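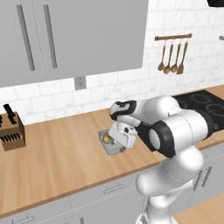 Cozinha simulada do Notance: o braço sobre a cuba, com uma fruta verde-amarelada lá dentro.

Notance – ambiente de cozinha para demonstração e ensaio de braços robóticos

O Notance é a cozinha virtual que a Tunolell leva às suas demonstrações e que, desde agosto, também pode ser experimentada com calma na nossa sala de visitas. Quem já passou por cá sabe que gostamos de receber bem: há café, há cadeiras para toda a gente e há tempo para perguntas (mesmo aquelas que parecem básicas demais, e que costumam ser as melhores!).

A visita dura 45 minutos. Começamos por abrir a cena no ecrã grande e mostrar a bancada de madeira clara, a placa de vidro preto, o bloco de facas, os utensílios pendurados na parede e, claro, a cuba de inox, onde se passa boa parte do trabalho. Depois corremos a tarefa da fruta, primeiro devagar e a seguir à velocidade normal, e quem quiser pode mudar a posição dos objetos e pedir outra tentativa. Às vezes corre mal, e ainda bem, que é nessas alturas que a conversa fica interessante.

O que vem com a licença
Cena de cozinha completa, com armários e bancada
8 tarefas prontas a correr, da cuba à placa
Editor de posições e de luz
Módulo Elurside para gravar e rever cada tentativa
Manual em português e em inglês

Para grupos e escolas
Cada sessão recebe até 4 pessoas junto ao posto de comando; as restantes acompanham pelo ecrã e vão trocando de lugar. Se o grupo for maior, escrevam-nos antes e dividimos a manhã em dois turnos. A primeira sessão abre às 10h.

Também vamos ter convosco. A equipa da Baluyot, nossa parceira na distribuição, trata do transporte do equipamento e da montagem, e só pedimos uma mesa firme e duas tomadas por perto.

Preço sob consulta. A visita é gratuita, mediante marcação pelo formulário de contacto.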